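CHEM 113 Quantitative Methods
Handout 8: Volumetric glassware, tolerance and the reading of volumes

Revised 07/03/2020. Replaces the January version. Section 4 is new.

1. Scope

This handout covers the choice of vessel for a given volume measurement, the meaning of the markings, and how the uncertainty of a volume is carried into a concentration. Balances are treated in Handout 9. Read sections 2 and 3 before the lab period; section 5 will be used in the problem session.

2. To contain and to deliver

Volumetric glassware is calibrated in one of two ways. A vessel marked TC (or In) holds the stated volume when filled to the line. A vessel marked TD (or Ex) releases the stated volume when drained in the prescribed manner, the film left on the wall having been allowed for in the calibration. Volumetric flasks are TC. Transfer pipets and burets are TD. Rinsing a TD pipet into the receiving flask therefore adds liquid that was never meant to be counted, and the result will be high.

The calibration temperature is normally 20 °C. Water expands by 0.02 percent per degree near this temperature, so a solution made up in a warm room and used in a cool one changes concentration slightly. Borosilicate glass expands far less than water and its contribution is usually neglected in this course.

3. Classes of vessel

Class A glassware meets the tighter tolerance; Class B is allowed twice that. For a 50 mL transfer pipet the Class A tolerance is 0.05 mL. For a 500 mL volumetric flask it is 0.20 mL. Relative to the volume, the flask is the better vessel, and this is the general pattern - large volumetric flasks contribute little to the error budget and small pipets contribute most of it.

Beakers and conical flasks are outside this scheme. Their graduations are approximate, commonly to within 5 percent, and are there for convenience in filling. The wide bore is the main reason: a small change in liquid height corresponds to a large change in volume. A volumetric flask puts its single line on a narrow neck, where the same change in height corresponds to very little.

Beakers: clear glass, open mouth.
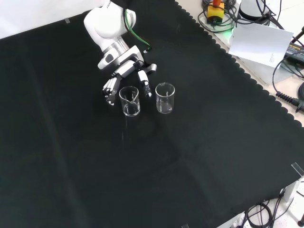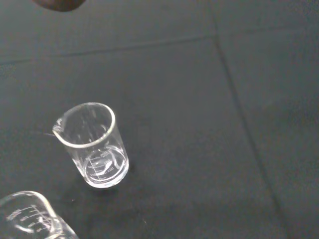

Fumiko Tanabe objects that the 5 percent figure makes students careless in the other direction, since they stop reading the scale at all and then pour twice the acid they need. Her point is accepted. Beaker graduations are adequate for reagents present in excess, for rinse water and for setting a rough heating volume, and should be read for those purposes. They should not appear as a measured volume in any calculation.

4. Reading the meniscus

Aqueous solutions in clean glass form a concave meniscus. Read the lowest point, with the eye level with it. If the eye is above the meniscus, a scale numbered upward from the bottom reads high. A buret is numbered downward from the top, so the same eye position reads low. Errors of this kind partly cancel in a difference of two buret readings if the posture is the same for both, and do not cancel if the final reading is taken standing and the initial one crouching.

Burets graduated in 0.1 mL are read to 0.01 mL by estimation. Record the second decimal even when it is zero. For strongly colored solutions such as permanganate the bottom of the meniscus may not be visible; read the top edge at both ends of the titration and note this in the record.

Drops adhering to the wall above the meniscus indicate grease. The vessel should be washed again before use. Do not dry volumetric glassware in a hot oven.

5. Propagation

For products and quotients, relative uncertainties combine in quadrature. Worked case: a stock solution is diluted by taking 50 mL with a Class A pipet and making up to 500 mL in a Class A flask.

Pipet: 0.05 / 50 = 0.0010
Flask: 0.20 / 500 = 0.0004
Combined: square root of (0.0010² + 0.0004²) = 0.0011

The dilution factor is 10.00 with a relative uncertainty of 0.11 percent. Repeat the calculation with the pipet replaced by a beaker filled to its 50 mL mark and compare.

6. Problems for the session

6.1 Do the comparison at the end of section 5. State which term may be dropped.

6.2 The Plevcombe data sheet gives 13 replicate deliveries from one pipet, by mass. Convert to volume at the recorded temperature and find the mean and standard deviation. Is the mean within Class A tolerance?

6.3 Explain why the standard deviation in 6.2 says nothing about the calibration error of the pipet.

Written answers to Sosina Asfaw before the next lab period. Show units at every step.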